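Do expensive towels really last longer?
Home & Laundry > Bedding and Bath

plaldale_pete
Original poster

My wife wants to replace all our bath towels with the Jemard ones, 77 dollars apiece. The store says they are good for 800 washes. I asked the clerk who did the washing and she handed me a leaflet. Has anyone here owned a towel that expensive for more than a couple of years?

Aurelio Huerta
Senior member, 1609 posts

I'd ignore the wash number. Whose machine, what temperature, how much soap? At two washes a week you'd need more than seven years to catch them out, and by then the leaflet is long gone.

What I look at is the hem. Cheap towels go there first, then the side edges start to curl.
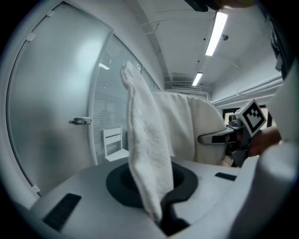
Loops come second. If you can see the base weave through them in the store under those bright lights, put it back, whatever the tag says about long fibers.

Wouters
Member

Disagree about the hem. I've restitched hems on twenty-year-old towels and they were fine afterward. Once the loops go flat you can't fix that. Mine went flat from fabric softener and I quit using it in October. Much better now.

plaldale_pete
Original poster

Better how? Did you change anything else?

Wouters
Member

Half the detergent and a second rinse. So yes, I suppose it could be that.

Henk Declercq
Moderator

I ran laundry for a small hotel and we bought Pellitz seconds by the bale. Guests never complained about them. They did complain about the one fancy set the owner brought in, said it took forever to dry - and it did. Thick towels cost you at the dryer too.

Aurelio Huerta
Senior member, 1609 posts

Hotel towels get bleached and tossed, Henk. Not the same question.

Henk Declercq
Moderator

Ours weren't tossed until they had holes. Pete, buy one, use it all winter next to an old one, then decide.

plaldale_pete
Original poster

One towel I can probably sell her on. Will report back if I remember.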